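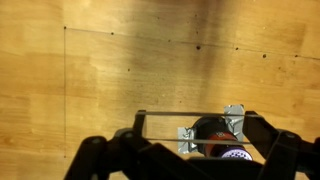
Spool cell: progress on the bench

Graltdale Shared Workshop, members' newsletter
12 October 2018

The spool-handling cell on the long bench has moved from arm calibration to work on the gripper. The purpose of the cell has not changed since the spring issue. The arm is to pick a spool from a fixed position, set it down on a base, and return for the next one without a person adjusting anything in between. Ignacio Garrido is doing the mechanical work and Damián Ibarra has the control software. Members who use the bench in the evenings have asked what stage it is at, so the current state is set out below in some detail.

Gripper

The linkage is the second version. The first used a single pivot per side, and the fingertips swung through an arc as they closed. On a block that is tolerable. On a spool it pushed the rim upward during the last part of the travel, and the spool came away tilted or not at all. The present linkage has more joints per side and keeps the tips closer to parallel over the range we use. It costs some stiffness. Side play at the tips is greater than before, most of it at the lower pins, and reamed holes are planned for the next set of links.

Closing force is set by a current limit on the Ernex servo. There is no force sensor. With the limit too low, the spool rotates in the grip when the arm changes direction. With it too high, the links flex and the tips splay at the top. The usable band between the two is narrow and moves as the servo warms up. Damián now runs a set of open-close strokes before each session and discards the first picks from the log.

Base

The base is held down with duct tape. A bolted plate was drawn up and rejected for the time being, since the position of the base relative to the arm is still being changed between sessions and we do not want more holes in the bench than necessary. Tape creeps. Under repeated side load the base walks, and the error shows up in the log as a slow drift in one direction. Pressing the tape down again does not bring the base back to where it was. The base position is therefore re-taught at the start of each session, and again if anyone has leaned on the bench.

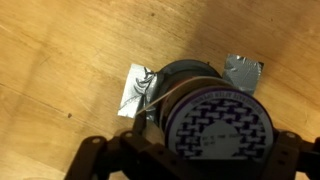
Photo: Damián Ibarra / Graltdale Shared Workshop

The loose end has turned out to be a larger problem than the grip. A spool with its end free does not behave as a rigid part. The strand pulls off the wound section, crosses the base and reaches the left fingertip, as it does in the photo. If it goes between the tip and the rim when the gripper closes, the grip still holds, but on release the strand stays with the finger and drags the spool sideways. If it passes outside the tip, there is usually no effect until the arm has travelled some distance.

Several remedies have been tried. Taping the end to the rim works and defeats the purpose, as the end has to be free for whatever comes next in the cell. Chamfering the inner edge of the fingertips helped a little. Opening the gripper in two stages, with a short pause between them, helped more. The first stage relaxes the grip enough for the strand to slip, and the second clears the rim. The pause adds to the cycle time, which is not a concern at this stage.

Camera

The camera sits at the wrist and looks along the fingers. The view of the bench is good until the gripper is near the part, at which point the linkage covers the lower portion of the image and much of what one would like to measure. The far side of the base can still be located. The near side generally cannot. Pose is estimated before the final approach and the last part of the move is made blind.

Focus is a compromise. The lens was set for the distance at which the base is located, and print on the spool label is not legible at gripping distance. An early plan to read the label and sort by it has been dropped. The printed pattern on the label face is a different matter, and Damián reports that it gives usable rotation estimates when the lighting is even. It rarely is. The arm throws a soft shadow across the wood and the edge of that shadow was being detected as a seam. The seam and grain lines in the bench top also produce false edges. Masking by color removed most of them. Glare on the duct tape remains, and a matte tape would be a cheap thing to try.

Control software

Pivix, the motion script Damián wrote for the previous arm, has been ported with few changes. The planner, Zapata, is new. It takes the taught positions for the pick and the base and produces the approach, with a limit on wrist rotation so that the strand is not wound around the fingers. Both are in the workshop repository. The readme for Zapata is out of date with respect to units. Lengths are in millimeters throughout, including the places where it says otherwise.

Logging is per stroke. The servo has recorded almost 3000 open-close strokes on the current links, counting warm-up, with no broken pins. The next test block is 100 consecutive picks with one taught base position and no intervention. A spool that lands off the base ends the block. Earlier attempts were stopped by drift of the base or by the strand, and the servo has not been the cause of any of them.

Remaining work

Ream the lower link holes and fit new pins.
Replace the tape on the base with a clamp that leaves the bench unmarked.
Try a guide post to keep the strand to one side during release.
Fix a diffuser over the bench lamp.
Correct the units in the readme.

The guide post is the item with the most doubt attached. It has to stand close enough to the base to catch the strand and far enough away for the linkage to open past it. Ignacio has a cardboard mock-up and will cut the real one once the clamp is in place, since the two have to share the same side of the base.

Anyone using the long bench before then is asked to leave the base and its tape where they are, and to power down the arm at the wall switch if they need to reach across it. Spare link blanks are in the drawer under the drill press. Questions on the linkage go to Ignacio and questions on the software to Damián.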